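Re: [ilau-club] Which objects for the Clovport round?

> Can we use only the glove and the small packets? The bags fall over
> and we lose time. Also, is 14 objects too many for the beginners?

Hello all,

I think 14 is fine, but please let us keep the glove. Soft things are where our students have most difficulty — they close the jaws too early and take only the edge.

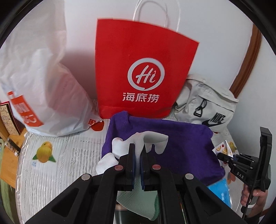
For the bags I have no strong opinion. The Ghaffari group needs the list before October, so please answer me until then. We have 93 recordings now.

Greetings,
Justia team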